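**Shift supervisor wanted, Brundeck packing site**

Most ads for this job ask for a "visionary". We had one of those - he lasted until February. We need someone who can run a crew of 5, write a rota people can read and say no to the sales office.

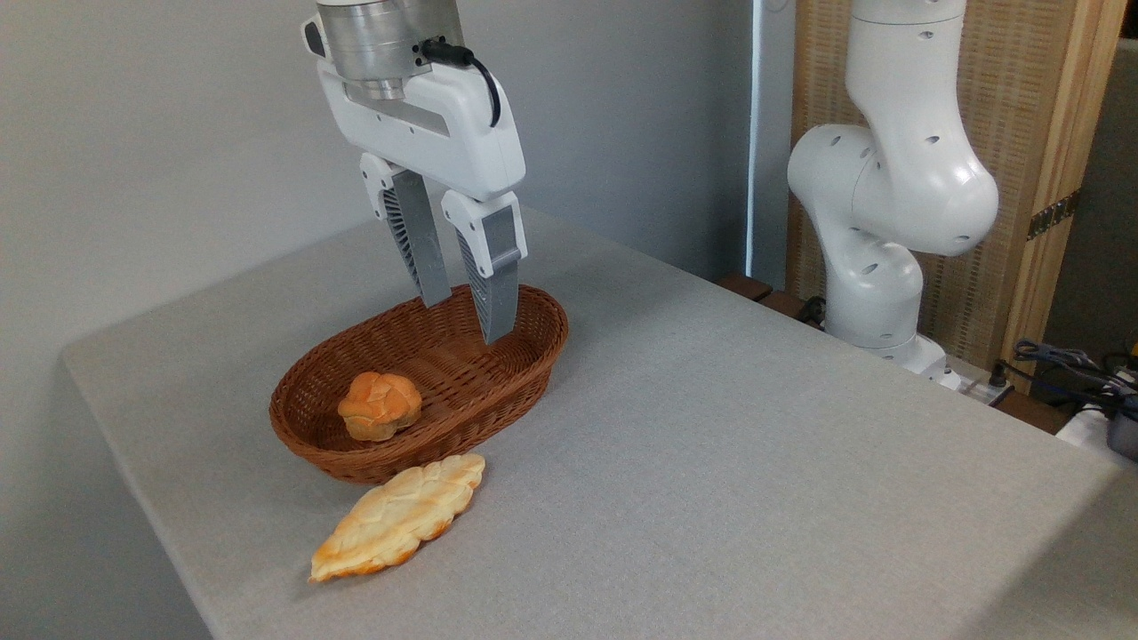 Leadership certificates won't hurt you, but they won't get you an interview either. Tell us about a time your team disagreed with you and was right. If you can't think of one, we'll wonder why.

You'd report to Mitsuko Mizuno. Pay is hourly, with a review after two months. We don't promise a "fast track", as we've never seen one work.
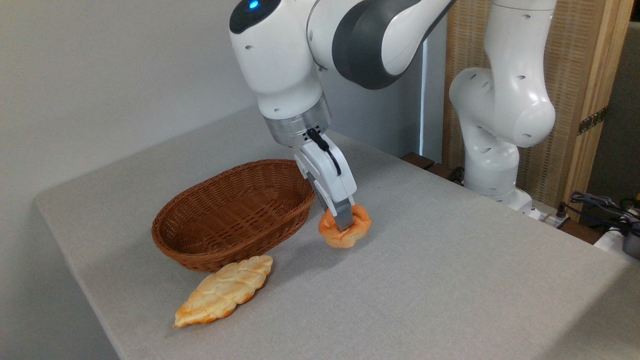

Send one page, no cover letter, to Struan Cowie at Brundeck by Sep 11, 2020. Personality test scores go in the recycling.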